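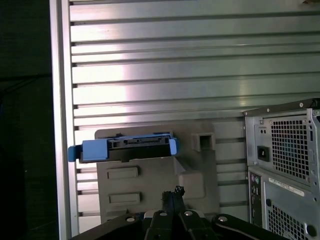
Gray bracket on the slatted panel.

Notebook, Hiroven project (press profiles of party leaders and their families)

Carried over from the last entry: we still need a rule for what is a "family paragraph." I propose that a paragraph counts when a parent, spouse or child is the subject of at least one sentence. A name only in passing does not count. Rekha Sisodia prefers to count also the passing names, and mark them with P. I agree to try it on 20 profiles and compare. 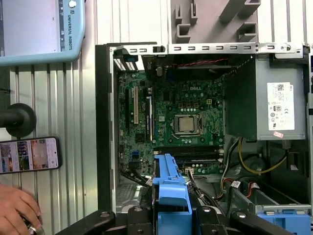 Takance, 22 June 2025

Read the first 4 profiles from the Loter magazine box. All are of the same former mayor, written in different years. The childhood story with the father's shop is in every one, but the details move. In the oldest text the boy is sweeping the floor. Later he is already serving customers, and in the last one he is arguing with them about taxes. I could not find an interview where he tells it himself. To check: the Okafor collection has radio transcripts, maybe there.

Coding by the new rule: 3 family paragraphs in the oldest profile, more in each later one. Did not finish the last, the photocopy is too pale on the second page. Rekha has asked for a better scan. 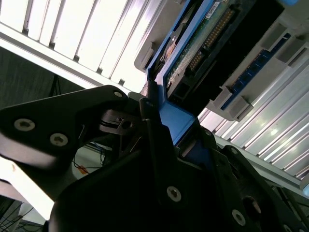 The passing names are a bigger problem than I expected. The wife appears mostly in lists of guests at dinners and openings. If we mark all of them P, she looks very present in the text, and in fact she does not speak even once. I suggest a separate mark for when a relative is quoted.

Spreadsheet now limits notes to 400 characters, this is too short for me. Ask Rekha to change it before August.

Next: radio transcripts, then the profiles of the two opposition leaders.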